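4.3 Sorting parts before assembly

Read this section before you open the hardware bags. The Stumine shelf unit ships in 2 cartons. Carton A holds the side panels and shelves. Carton B holds the bars, the feet and the hardware.

1. Clear a flat work surface at least 600 mm deep.

2. Open Carton B along the taped seam. Do not push a knife blade deeper than 5 mm.

3. Remove the paper wrap and put the bars in an open bin or tray. Keep bars of different colors together for now; they are separated in step 6.

4. Check each bar for bends by rolling it on the work surface. Set aside any bar that does not lie flat.

Note: Light scuffs on the finish do not affect strength. Bent bars must be replaced.
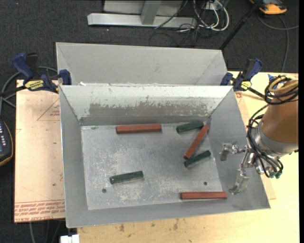

Figure 4-2. Red-brown and green bars in a metal bin.

5. Wipe the bars with a dry cloth. Do not use solvent cleaners.

6. Separate the bars by color. Red-brown bars fit the rear of the unit and green bars fit the front. The two types have different end holes and cannot be swapped.

7. Open hardware bag K and check the contents against the parts list on the inside cover. Spare screws are packed in the same bag.

CAUTION: Bar ends may have sharp edges. Wear work gloves when handling them. Keep small parts away from children.

8. Lay the left side panel on the work surface with the drilled face up. Protect the finish with the foam sheet from Carton A.

9. Turn the four feet into the panel bases by hand until they stop. Do not tighten them with a wrench at this stage. Final leveling is covered in section 4.6.

If a part is missing or damaged, do not start assembly. Contact Kütt parts service and quote form 122 together with the batch code printed on the carton label.

Continue with section 4.4, Joining the side panels.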